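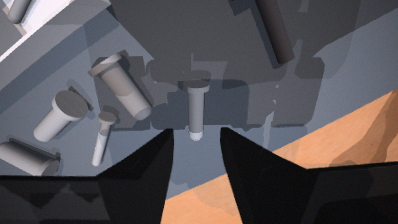 Babar Awan disagrees with me about simulation. Students who never strip a real thread, he wrote after my February column, will not respect one. He has judged at Basdale for a long time and I take the objection seriously. I still think the club season should start in the simulator and stay there longer than most coaches allow.

My case rests on the pin-sorting task used at Clendholm. The arm has to pick small headed parts off a mat and set them in a compartment tray. It sounds easy until a student writes the approach angle by hand. A pin lying on its side has a narrow shaft and a wide head, and a grasp planned for one end is wrong for the other. In the simulator a team can run 3,000 attempts over a weekend and read the log on Monday. On the shared bench the same team gets 20 before the next group needs the arm.
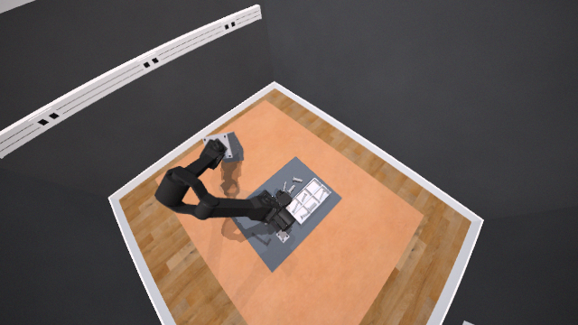
The sorting task from overhead, with the arm reaching toward the tray.

The log matters more than the attempts. Most teams I coach keep a success rate and throw away everything else. The better habit is to store the commanded pose, the final pose and the seed, so a failed grasp can be replayed. One Clendholm team stored 3,763 runs this way and traced a large share of its misses to a single sign error in the wrist offset. Hardware would have shown them the misses – it would not have let them repeat one exactly.

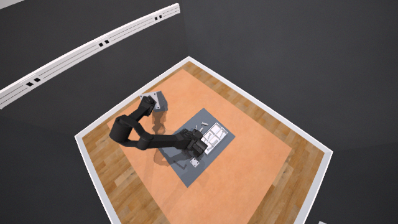
Should a beginner team buy an arm in its first year?
Wait until the second. Spend the first on the simulator and on writing a grasp planner that logs properly.

Awan is right on one point. Contact models are still poor for small round parts, and a student can tune friction until the score looks good. The Lodhi rules deal with this by fixing the friction values and publishing them before the round. Retoder leaves them open, and I think that is a mistake.
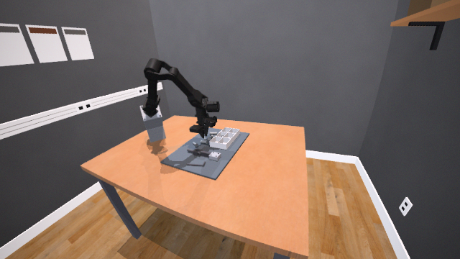
Side view of the simulated bench: arm, mat and compartment tray.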